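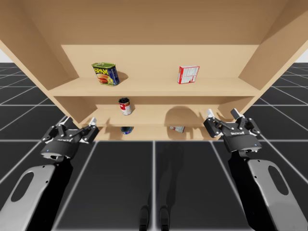
How do I stop my text editor from leaving backup files all over my project folders?

Give it one folder for all of them. In Vim, make a directory such as ~/.vim/backup and add these lines to your vimrc:

```
set backup
set backupdir=~/.vim/backup//
set directory=~/.vim/swap//
```

Make the swap folder too. Vim won't create either one for you, and it will complain when you save. The double slash on the swap line tells Vim to build the file name from the full path, so two files called notes.txt don't collide. Older versions ignore it for backups.

## Clearing out the old ones

List them before deleting anything:

```
find . -name "*~" -type f
```

Read the list. If it looks right, run the same line again with `-delete` on the end. Put `-delete` last. If it goes before the name test, it removes far more than you want.

I keep backups for 9 weeks and clear the folder in February and again in late summer. Mine had grown to 32 MB the last time.

## Shared machines

Backups hold the same text as the original, passwords included. Set the folder so only you can open it:

```
chmod 700 ~/.vim/backup
```

## Git

Add `*~` and `*.swp` to your global ignore file, then point Git at it:

```
git config --global core.excludesfile ~/.gitignore_global
```

Files already committed stay tracked until you run `git rm --cached` on them.

Next page: sorting a downloads folder with 2 short scripts.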